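Giren 3661 Boltless Shelving Unit
Item no. 3661-14
Supplied by Allasum Storage Products

The Giren 3661 is a freestanding steel shelving unit for stockrooms, workshops and archive rooms. It ships flat and goes together with a rubber mallet. Finish is black powder coat on all parts.

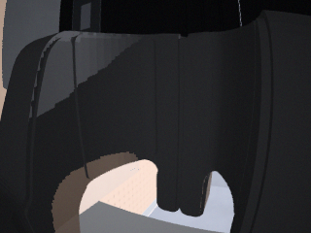
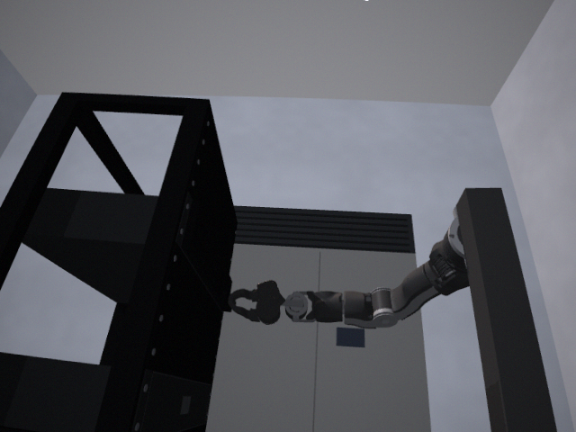

Shelf height can be changed in 50 mm steps. Each shelf rests on four clips that lock into the posts from the front. Clips must be seated fully before any load is placed. A clip that can be turned by hand is not seated.

Specifications
Shelves per unit: 8
Shelf pitch: 50 mm
Steel thickness, posts: 14 gauge
Finish: powder coat, black
Feet: plastic, leveling, included
Wall anchors: included, screws not included

Loading
Put the heaviest items on the lowest shelf. Spread the load evenly across the shelf. Point loads, such as a motor or a vise standing on small feet, need a board underneath. Do not hang loads from the front edge of a shelf.

Anchoring
Units used without a neighboring bay must be anchored to a wall. Use fasteners suited to the wall material. Drywall alone does not hold the anchor; find a stud or fit a backing board. Check the unit with a level in both directions before tightening.

Add-on bays
The Aoun add-on kit shares one pair of posts with the starter unit. Order one starter per row and as many add-on kits as needed. Older Gillero shelves fit the posts but need the short clip, sold in bags of 50.

Care
Wipe with a damp cloth and mild soap. Solvents will dull the coating. Touch up chips with the matching paint pen to keep rust from starting at the cut edge.

Delivery
In-stock units ship on a pallet. Curbside drop only. Note any damage to the carton on the delivery slip before signing.

Changes to this page
11 June 2018: short clip added to parts list. Load notes revised by Relu Dinu.

Parts and returns: Maricica Coman, Allasum order desk. Please have the item number ready.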